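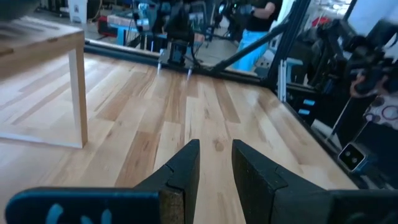
# Let the plates be different colors

I gave away a matching set of 12 white plates in December, and I have been happier at the sink ever since! White plates all look alike, so you stack them and forget them. Colored ones you get to know. I have a favorite now (the green one, always the green one), and I reach for it even when it's at the back.

My other great love is the wooden dish rack. Pale slats, nothing to rust, and it looks so good beside a wooden top that I leave it out all day. Put dusty blue, brick red and peach near all that blond wood and the whole kitchen wakes up - matte plates especially, with a little rim to hold the sauce.
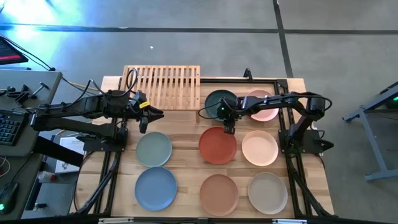
Wenche Ekström wrote to me that mixed colors make her table feel unsettled, and that she would rather buy 18 of one kind and be done with it. Fair enough, but I think she should try two colors for a month, just two, and see which one her family fights over.

And please, stand them up to dry! A plate on its edge in a rack is a lovely thing to walk past, much nicer than a damp pile on a towel. I would happily hang a shelf just for that. 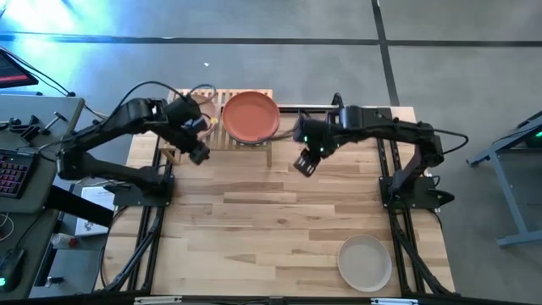 *Terracotta plate in the slatted rack.*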